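卵殻形ボウル(らんかくがたボウル)

卵殻形ボウルというのは、割れた卵の殻をかたどった器のことです。縁がぎざぎざと波打っているのが目印で、私はこの形がもう大好きで、見かけるたびに足が止まります。呼び名は店によってばらばらで、「エッグボウル」「たまご鉢」と書かれていることもありますね。

素材は磁器や陶器が多いものの、ガラスや樹脂でも作られます。白い釉薬をかけたつやのあるタイプが定番で、縁に金や銀の線を入れたものもあります(私はこっち派!)。金属っぽい縁取りのある器は電子レンジに入れられないことが多いので、買うときに裏の表示を見ておくと安心です。
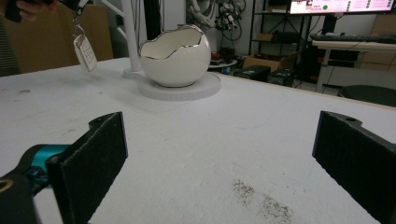

使い道はかなり自由です。サラダやヨーグルトを盛る人もいれば、玄関に置いて鍵や小銭の受け皿にする人もいます。うちは後者で、Morico という雑貨店で2000円で買ったものに、帰ってきたら車の鍵をぽんと入れています。友人のイェプトーは飴入れにしていて、これもなかなか似合うんですよ。

洗うときは、やわらかいスポンジで縁の谷になったところをそっとなでるくらいで十分。研磨剤入りの洗剤を使うと線がはげやすくなります。重ねてしまうのには向かない形なので、棚では一つずつ並べるか、間に布をはさんでください。

関連項目:小物入れ、キートレイ、エッグスタンド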